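Dustby Open Day

The Dustby Open Day is a yearly robotics visit held each February in Pirkcombe, and I've been to 2 of them now, so I figured I'd write the entry myself! It was started by Toon De Bruijn, who runs the Flurkden laundry-handling project and loves showing people around (bring water, he talks a lot).

Doors open at 9 in the morning. Groups go through in 60-minute slots, and last time 147 people signed up. Most of the visit is about cloth, because soft things are still really hard for robots. A cup keeps its shape. A sock flops any way it likes, and the robot has to learn where to pinch it. So people do the picking up first, with a gripper held in the hand, and the recordings go into training. Toon told my group they'd saved 900 of them for socks alone.

The Sakai room is my favorite stop. You get a turn with the gripper yourself, on ordinary furniture, and it's harder than it looks – I kept grabbing the cushion!

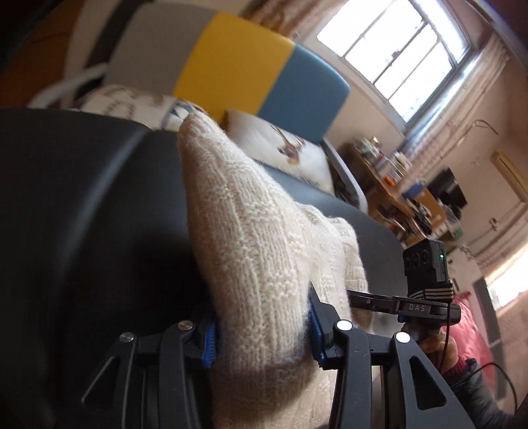
Kids can try too, as long as a grown-up stays with them. Sign-up is at the front desk.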